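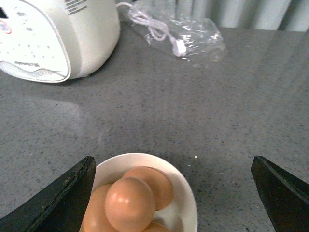 2 min read

Monday, October 23, 2023

Went to the open day at Cledia this afternoon. They have the second floor of the old Takács building in Plordale. I took the 14 bus and walked the last part from Ludow Street. Signed in at the desk and got a paper badge with my name spelled wrong.

Nuwan Pathirana ran the kitchen demonstration. The arm works at a gray speckled counter with a white rice cooker at the back and a bowl of brown eggs up front. The gripper has two black fingers with flat tips. I had expected something softer for eggs. Nuwan said the fingers matter less than how hard they close, and that most of his time since April has gone into that.

We stood behind a strip of tape for 30 minutes. The arm picked up an egg, held it over the counter, and put it back in the bowl. Then it did the same with another one. It is slow. It stops before it touches anything, waits, and then closes. On one try it came down too far to the side and backed off to start over. No eggs broke while I was there. A man next to me asked if it could crack one. Nuwan said no, and that they have not tried.

They keep a log of every pick. The last one I saw on the laptop was number 776. Malachy Hegarty wanted to know if it could press the buttons on the rice cooker. That is planned for the winter. He asked a lot of questions and I let him, as he knows more about motors than I do.

There was coffee in the hallway and a table of leaflets. I took one for Dad. I also asked about the evening class, which costs more than I thought. I will look at the budget before I decide.

Left at 3 and missed the bus, so I walked as far as the bridge. Feet sore. Made an omelet for supper. Need to call the dentist tomorrow and return Malachy's umbrella, which I still have from last week.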